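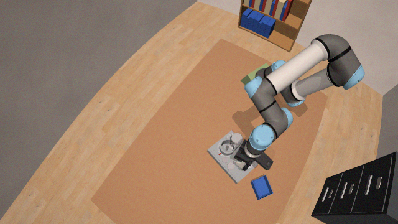
The practice room on my screen tonight, arm over the tray.

November, nearly eleven at night

I promised myself I would write in here at least once this month, so I've made a pot of tea and I'm going to do it properly, even though my right wrist is sore from the hand controller and I ought to be in bed.

We are well into the tray task now. The make-believe room has become so familiar that I could find my way around it in the dark, with its honey-colored floor and that big tan rug, and the bookshelf against the back wall with the blue boxes on the bottom shelf. I catch myself thinking of it as a place I go to in the evenings. Mother asked me on the phone where I'd been all afternoon and I very nearly told her I'd been on the rug!

My job is to be the hands. I move the controller, the arm moves on the screen, and everything I do is saved as one showing, good or bad. Golik (that's the program that will try to learn from all this) wants 500 good showings before the first training run, and as of supper I have 177, which sounds like a lot until you do the subtraction. Remedios Peñalver, who is doing the same work from her kitchen in Dorkemville, is ahead of me and very gracious about it.

The little white cup is what I struggle with. It sits so close to the dish that if I come down at a lazy angle I knock the one into the other, and then it's start over. Remedios told me to stop just above the tray and take a breath before closing the fingers, and to watch the shadow on the rug as well as the gripper, and I must say it helped a great deal. I had been rushing, the way I rush everything, and of course a machine that learns from me is going to learn my rushing too. I keep turning that over. She says you can tell our showings apart just from the way the elbow swings, mine wide and hers tucked in, like handwriting.

After that it was blue box practice, which I enjoy much more. The box is down on the rug by the corner of the tray, so it's a short trip, and when the wrist comes around smoothly there is real pleasure in it, something like backing a trailer into a narrow drive on the first try. I had a lovely run of them before dinner and then 2 terrible ones right after, with my sleeves pushed up and my glasses fogging over the soup.

Wenilgate wants our notes on what felt awkward, so I must remember to put down that the small red thing is hard to see when I'm zoomed out, and that I'd like the controller to be a touch slower near the tray.

The tea has gone cold. Tomorrow I'll do the cup first, while I'm fresh, and call Remedios after lunch about the elbow.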